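Translucency

May, by the editor, Losside Everyday Encyclopedia

Translucency is what we call it when a material lets light through but muddles it on the way, so you get the glow without the view. Bathroom windows are the usual place to meet it, and so are jellyfish, candle wax, thin china and the skin of a grape. I've wanted to write this entry for ages (it was meant to be part of "Glass", but it kept growing and got its own page!).

The word comes from the Latin for shining through. People mix it up with transparent all the time, and I did too until I had to write about both. A transparent thing lets light pass nearly straight, so you can read a newspaper through it. An opaque thing stops the light altogether. Translucent covers the big foggy stretch in the middle, and there are no sharp borders at either end.

How it works

Light bends or bounces whenever it moves from one stuff into another. Paper is a mat of fibres with air between them, and every fibre scatters the light a bit, which is why a clean white page looks white. Drop some oil on it and the oil fills the gaps. Oil and fibre bend light by similar amounts, so there's less scattering, and you get that see-through patch under a bag of chips. Ground glass works at the surface instead: the roughness sends the light off in all directions, and a strip of clear sticky tape pressed on it will often bring the view back. Try it, it's lovely.

Thickness matters as well. A single layer of something can be almost clear while a stack of the same stuff is milky, and a big lump may let through no light worth mentioning. Distance plays its part too – lay tracing paper flat on a drawing and you'll see every line, then lift it an inch or two and the lines blur away.

In buildings

Before cheap window glass, people made do with oiled cloth, thin-scraped horn and, in some places, panes of shell or mica. The old market hall at Moncrieff has 83 roof panels of ribbed glass, and on a bright morning the light under them is so even that you can hardly find your own shadow. The lamp works at Odum made opal glass shades for years; its last catalogue listed 19 patterns, most of them variations on a tulip. The Bandia reading room went for paper blinds, which have yellowed nicely.
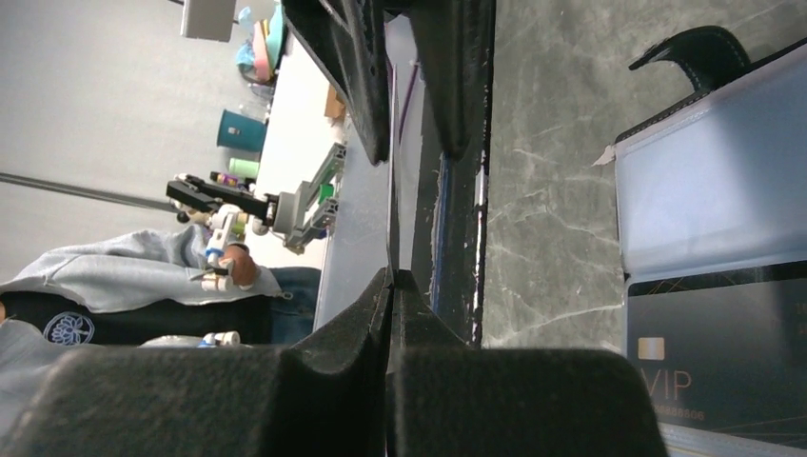 Why does a frosted window still hide the room at night?

It scatters light from either side, so someone outside sees only a blur. Stand close to the glass with a lamp behind you, though, and your outline gets a good deal sharper, so a blind is still a sensible thing to have.

See also: Glass; Lampshades; Paper; Wax

Losside Everyday Encyclopedia | Contact the editor | © All rights reserved | Back to top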